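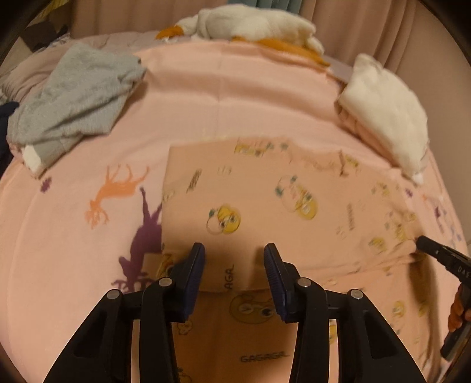 Home-built grippers get their turn at the laundry and nappy pile

7 Oct 2024

A pair of hand-held grippers put together in a shared workshop at Prorkmont have moved out of the shed and into the bedroom. Nappies first, folding later. That's the plan from Antonina Pylypenko, who started the build in July and has been at it most evenings since.

The idea is simple enough. You hold one tool in each hand, squeeze, and do the job through the fingers insted of with your own. A camera on the tool records what the fingers do. The recordings are then meant to teach a robot arm to do the same work. No arm yet. That bit is waiting on parts and on money.

So far the group has spent £2270, most of it on cameras and on printing the same finger again and again until it stopped snapping. The fingers are black, open-sided, with pins at the joints and ridged dark blue pads at the tips. The pads were the headache. Smooth ones slid straight off anything papery, Pylypenko said, and a first ridged set was too stiff to feel what it had hold of.

"Cloth I could manage by the second week," she said. "A nappy is worse. It's springy, it has a fold in it, you pick up one layer and the other one stays where it is."

Work is being done on an ordinary bed, on an ordinary sheet, with other bits of washing left lying about. No bench, no clamps. She wants it that way. A robot that only copes with a bare table is no use to a parent at six in the morning, was how she put it.

Each go is kept short, 90 seconds at most, then the sheet is pulled straight and they start over. Flatten, pinch the edge, lift, fold, set down. Two people have got the knack of it, others in the workshop say their wrists ache after 8 goes. A lighter handle is being drawn up.

Mac Mathúna, the small repair shop two doors down, has lent a bench drill and a box of springs. The workshop, which runs on subs, has given the project a shelf and a corner till spring.

Next up is the motion blur. When the hands move fast the camera can't keep up and part of the nappy smears, which makes the recordings harder to learn from. Slower hands would fix it, so would a better lamp. Both being tried.

Drawings for the fingers will be put up on the workshop's page under the name Meven once the handle is settled. Anyone with a spare printer and some patience is welcome to drop in, Monday evenings, side door, ring twice becuase the bell sticks.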